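Clekus Kitchen Scale — Set-up, section 2: first weighing
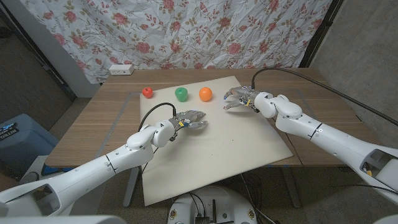
Do this once before you log any food. Takes a couple minutes. Have the quick card handy, the error codes are on the back.

1. Slide the battery door off, put in 4 AAA batteries. Match the plus and minus marks. Door clicks when its on right.

2. Set the scale on a hard, level surface. No towels, no placemats.

3. Press ON. Wait for the zero. Don't lean on the counter while it starts up.

4. Hold UNIT for 2 seconds to switch between grams and ounces. Stays on your choice until the batteries come out.

5. Calibrate. Hold TARE until CAL blinks, then put a 1,000 g weight in the middle of the plate. Hands off. PASS shows, remove the weight.

Note: no weight? Skip step 5 for now. Factory setting is fine for fruit, flour, most baking. Not for yeast or spices.

6. Test it. Weigh one apple, write the number down, take it off, weigh it agian. Numbers should match. If not, go back to step 2.

7. Bowls — put the empty bowl on first, press TARE, then add food. A minus number after you lift the bowl is normal. Press TARE again to clear.

Caution: don't store anything on the plate. Don't rinse the scale under the tap. Damp cloth only, then dry.

Caution: Err 611 means overload. Take everything off right away and restart.

Pairing with the Cletari app is in section 3. Leave Bluetooth off until then — it drains the batteries.

Set-up text: Pirjo Riihimäki. Revised September.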